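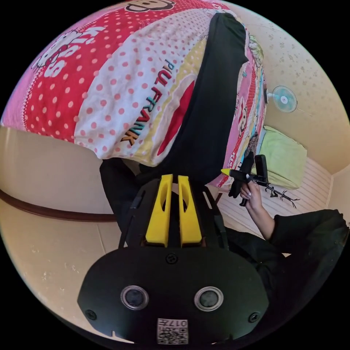

Bedding Month at the Plamalside Exchange

Dear neighbors,

In February our exchange shelf is only for bedding. Last year we tried to take everything at the same time, curtains and towels and tablecloths together, and the room became so full that it was difficult to open the door. So please, this time only things that belong on a bed: comforters, blankets, sheets, pillowcases, mattress covers. Pillows we cannot take.

Many of you have asked me what to do with the children's comforters. I understand this question very well. A child is seven years old and wants polka dots and cartoons on everything, and then the same child is fourteen and wants gray. The comforter is still good. It is often better than the new one, with strong stitching and bright color. A Paul Frank comforter with pink dots and the word KISS in large letters will find a new bed very quickly, I can promise you this. The plain beige ones wait much longer on the shelf.

Before you bring a comforter, please take everything off the bed and put it on a chair. I say this from experience. When we make the bed in a hurry, a black sweater or a scarf stays on top, it goes inside the fold, and then it travels to another family. Last winter we found three scarves, one school tie and a very nice black cardigan which still has no owner. It is hanging behind the door of the exchange room. If it is yours, please come and tell me what is missing from it, and I will give it back.

How to wash

Read the label first. Most printed comforters like cool water and a gentle program. Use less soap than you think, as a thick filling holds the soap and later it feels stiff. If the comforter does not turn freely in your machine at home, the laundry on Lại Street has two large machines, and the big wash costs 18 dollars with drying included. My neighbor Châu Đào puts two clean tennis balls in the dryer with it. I was not sure about this method, but I tried it and the filling became soft again and did not stay in the corners.

Please do not iron the printed side. Letters and cartoon pictures can become shiny or crack a little, and this cannot be repaired.

Dark clothes should be washed apart from light bedding. I lost a white sheet this way in my first year here and I am still a little sad about it.

How to fold

Put the comforter on the bed with the printed side up. Fold it in half the long way, then in half again, so you have one long strip. Now fold from the bottom to the top in three parts. Press with your arms to push out the air, and tie it with a ribbon or a strip of old sheet. If you fold so that a piece of the print stays outside, people can see the pattern without opening it. This helps us very much, for one comforter opened on a Saturday needs two people to close it again.

Please write the size on a piece of paper and pin it to the ribbon: twin, full, queen or king. If you do not know the size, measure the two sides and write the numbers. Small holes are fine if you write "small hole" and show where. We have people who like to sew.

What we have now

On the shelf there are plenty of flat sheets and very few fitted ones. We would be thankful for twin size comforters, especially for older children, and for warm blankets in any color. The storage bags from Prasteck are finished, but I have ordered 50 more and you may take one for each comforter, without payment.

When to come

The room is open in the afternoon, from two until five, on the first and third Saturday. Use the side entrance, the one with the green bell. If the stairs are difficult for you, ring and wait, and one of us will come down to carry the bag.

You do not need to bring something in order to take something. Some people feel shy about this and I wish they would not.

With warm greetings,
Duyên Mai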